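Skesier 소개 - 두 팔 로봇용 작업 계획·제어 소프트웨어

글 Bảo Bạch | 2018년 5월 5일 토요일

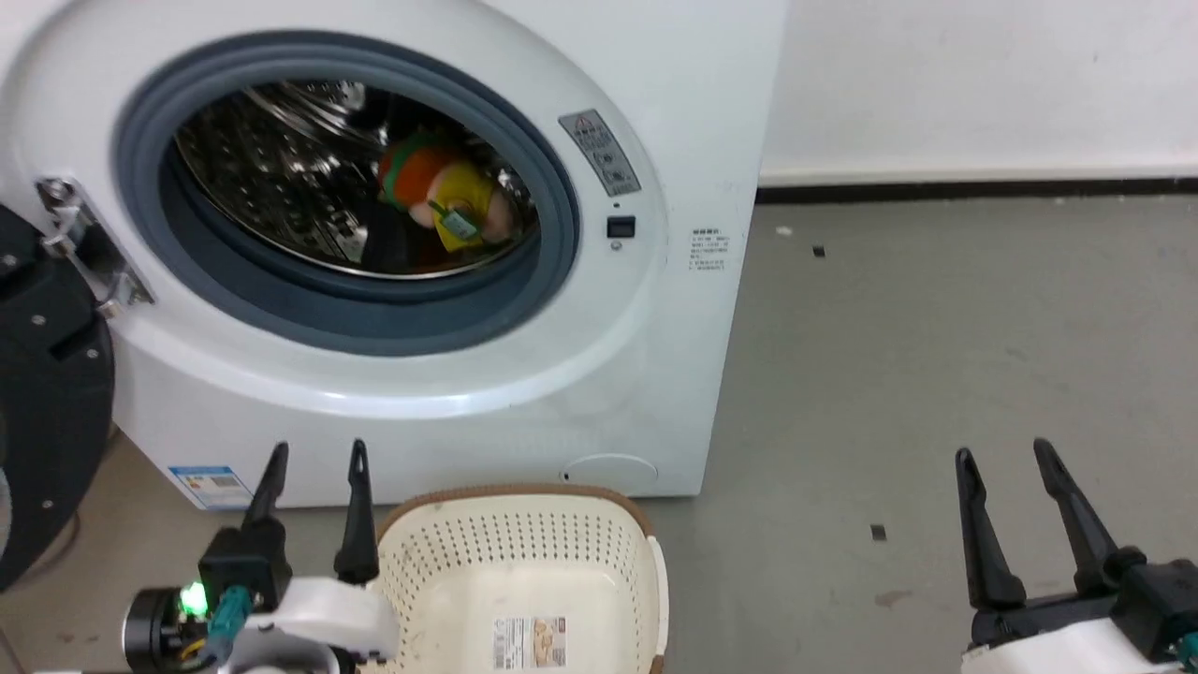

세탁물 꺼내기 작업. 드럼 안에 인형과 어두운 색 천, 앞에는 바구니.

안녕하세요, Skesier 만드는 Bảo입니다. 제품 페이지를 좀 번듯하게 써 보라는 얘기를 Gamovmont 안에서 몇 번이나 들었는데, 저는 번듯한 글을 쓰면 꼭 제가 쓴 것 같지가 않아서요. 그냥 평소 고객분들께 전화로 설명드리는 식으로 적겠습니다. 길어도 이해해 주세요!

Skesier는 팔이 두 개 달린 로봇에 얹는 소프트웨어입니다. 카메라 영상을 받아서 잡을 물건을 고르고, 두 팔이 서로 부딪치지 않게 경로를 짜고, 그리퍼까지 움직이는 데까지가 저희 일이에요. 하드웨어는 팔지 않습니다. 이미 쓰고 계신 팔이 있으면 드라이버부터 같이 확인하고 시작합니다.

세탁기를 왜 그렇게 좋아하냐는 질문을 자주 받습니다. 드럼세탁기는 계획기 입장에서 정말 까다로운 물건이거든요. 입구는 둥글고, 고무 패킹이 안쪽으로 두껍게 둘러져 있고, 드럼은 스테인리스라서 빛이 여기저기 반사됩니다. 구멍까지 숭숭 뚫려 있으니 깊이 영상이 지저분하게 나오기 딱 좋죠. 거기에 천이 드럼 바닥을 따라 퍼져 있으면 어디까지가 천이고 어디부터가 그림자인지 사람도 가끔 헷갈려요. 위 사진처럼 주황색, 노란색 인형이 같이 들어 있으면 인형 쪽은 훨씬 쉽습니다. 색이 확 튀니까요. 문제는 늘 어두운 천입니다.

들어 있는 것들

인식 모듈 (Bañez)
물건 이름을 맞히는 것보다 잡을 자리를 찾는 데 집중한 모듈입니다. 색 영상과 깊이 영상을 같이 쓰고, 깊이 값이 빠진 부분은 억지로 메우지 않고 '모름'으로 남겨 둡니다. 모르는 영역은 계획기가 장애물로 취급해요. 처음엔 너무 소심하게 움직인다는 불만도 들었는데(맞는 말씀입니다), 지금은 영역별로 얼마나 조심할지 직접 조절할 수 있습니다. 인형에 달린 꼬리표처럼 얇고 작은 부분은 기본 설정에서 잡는 자리 후보로 올리지 않습니다.

양팔 계획기
한 팔이 드럼 안으로 들어가는 동안 다른 팔이 어디서 기다릴지까지 한꺼번에 계산합니다. 저는 이 부분을 제일 아낍니다. 팔을 하나씩 따로 계획하면 바구니 위에서 꼭 서로 길을 막더라고요. 원형 입구는 전용 제약으로 넣어 두었습니다. 패킹 안쪽 지름과 중심만 지정하면 손목이 그 원 안으로 지나가는 경로만 남습니다. 열린 문과 경첩 쪽에도 금지 구역을 따로 그려 주세요. 문은 카메라에 안 잡힐 때가 많아서 저희도 기본 장면 파일에 손으로 넣어 둡니다.

제어기
그리퍼를 닫을 때 힘 한계를 물건 종류별로 둡니다. 봉제 인형과 얇은 천은 프로파일이 다르고, 패킹에 손끝이 닿았을 때 물러나는 동작도 여기에 들어 있어요. 물러나는 거리는 설정값이니까 쓰시는 기계에 맞춰 바꾸시면 됩니다.

작업 편집기 (Bikusis)
작업을 블록으로 이어 붙이는 화면입니다. '드럼 안 보기', '후보 고르기', '꺼내기', '바구니에 놓기' 같은 블록이 미리 들어 있고, 파이썬으로 직접 블록을 만들 수도 있어요. 블록마다 실패했을 때 갈 곳을 지정해야 저장이 됩니다. 귀찮으시죠? 저도 귀찮은데, 밤에 돌려 놓고 퇴근하려면 이게 있어야 마음이 편합니다.

기록 재생
카메라 영상, 관절 값, 계획기가 버린 후보 경로까지 한 시간축에 모아서 되감아 볼 수 있습니다. 왜 저기를 잡았지? 싶을 때 그 시점의 후보 목록을 열어 보시면 점수가 다 나옵니다. 저는 하루의 절반을 이 화면 앞에서 보내는 것 같아요.

사양

버전: 3
동시에 제어하는 팔: 2
제어 주기: 50 Hz
기본 통신 포트: 801 (변경 가능)
운영체제: 우분투 16.04
프로그래밍: 파이썬, C++
그리퍼: 두 손가락 평행형 기본 지원, 다른 형태는 문의
카메라: 색·깊이 동시 출력 모델

설치하실 때

카메라와 팔의 위치 보정을 제일 먼저 하세요. 카메라가 로봇 머리 쪽에 있다면 목 관절 값도 같이 기록해야 합니다. 이걸 빼먹고 저한테 "인식이 이상해요" 하고 연락 주시는 분이 꽤 계십니다. 보정 도우미는 편집기 첫 화면 오른쪽 위에 있어요.

바구니는 작업 시작할 때 위치를 한 번 인식하고, 물건을 놓기 직전에 다시 확인합니다. 구멍이 많은 플라스틱 바구니라면 '벽면을 단순한 면으로 취급' 옵션을 켜 두시길 권합니다. 구멍 하나하나를 모양으로 계산하면 계획 시간이 쓸데없이 늘어나요.

아직 안 되는 것

뒤엉킨 빨래를 푸는 동작은 없습니다. 두 벌이 같이 딸려 나오면 그대로 바구니에 놓아요. 세탁기 문을 여닫는 블록도 시험판이라 기본 설치에는 빠져 있고, 필요하시면 따로 보내 드립니다. 다음 업데이트는 7월로 잡고 있고, 문 블록을 정식으로 넣는 게 제 목표입니다.

라이선스와 문의

연구용과 업무용 라이선스가 있고, 둘 다 로봇 한 대 기준입니다. 견적 요청하실 때 팔 모델명, 그리퍼 종류, 하시려는 작업을 적어 주시면 답이 훨씬 빨라집니다. 작업 공간 사진도 한 장 붙여 주시면 좋고요. 조명이 어떤지, 바닥과 벽이 어디까지인지 보고 나면 드릴 말씀이 확 늘어나거든요!

평가판은 문의 양식에서 'Skesier 평가판'을 고르시면 신청됩니다. 드럼세탁기 예제 장면도 같이 들어 있으니 로봇을 연결하기 전에 시뮬레이션부터 돌려 보세요.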